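Review: Drendero Simulation Workspace, Seen at the Mellholm Open Day

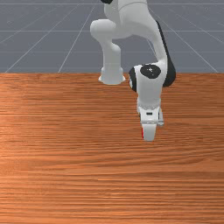 The simulated arm above the wooden table, gripper pointing down.

Published 26 June 2018 by the Equipment Review Desk, Assunção Technical Library

The Mellholm training center opened its doors to schools, small manufacturers and lending institutions for one day, and the Drendero simulation workspace was given the largest of the demonstration rooms. This library lends software and equipment to 71 member institutions, several of which have asked for a robot arm simulator that can be taught without a laboratory. The review that follows is based on the public demonstration and on a hands-on session of 2 hours held afterward. No license was supplied to us, and the travel was paid from our own budget.

What was shown

Drendero is a desktop program. It presents a single robot arm with a gripper, mounted over a table, and allows the user to move the arm by typed commands, by sliders or by a short script. The demonstrator began with the arm at rest over the bare tabletop and moved each joint in turn, naming it as it moved. The pace suited the audience, many of whom had not used a simulator before. A longer sequence followed in which blocks were added to the table, picked up and set down in a row.

The second half of the demonstration dealt with scripts. Commands are written in plain words with a number after them, and a line that cannot be carried out is marked in the margin before the script is run. We regard this as the strongest feature of the program. Visitors who made errors during the hands-on session were able to find them without help in most cases.

Picture and controls

The rendering is plain and clear. The white arm stands out well against the gray floor, and the pale grid lines on the floor give a fair sense of depth. The wood grain of the table is more detailed than a teaching program requires, but it does no harm. The shadows are less satisfactory. With the gripper just above the table, we could see no clear shadow beneath it, and it was hard to judge the remaining height by eye. A height readout is available, although it must be switched on from a menu, and the demonstrator had not done so until asked.

The sliders respond promptly. Their labels are small, and on the older of the machines provided they could not be read from a normal seated position. The viewpoint can be turned and raised freely. It returns to its starting position whenever a new script is loaded, and several visitors found this tiresome.

Comparison with Ernine

Members who already hold the Ernine package will find Drendero easier to start and more limited in the long run. Ernine permits two arms in one workspace and a choice of grippers. Drendero permits one of each. For a first course we would choose Drendero. For project work in later years Ernine remains the better purchase.

Documentation and cost

The printed guide handed out at the open day has 6 chapters and is well written, with exercises at the end of each. The chapter on scripts should be read first, whatever the guide advises. An institutional license costs 2000 per year and covers all machines at one address. Institutions with more than one site must apply for each separately, and the staff at Mellholm were unable to say whether a reduced rate would be offered.

Recommendation

Recommended for introductory teaching, with reservations concerning the shadows and the size of the slider labels. The library intends to hold one license for trial by members from September. Requests should be sent to the lending office in writing and should state the number of machines to be used and the operating system installed on them.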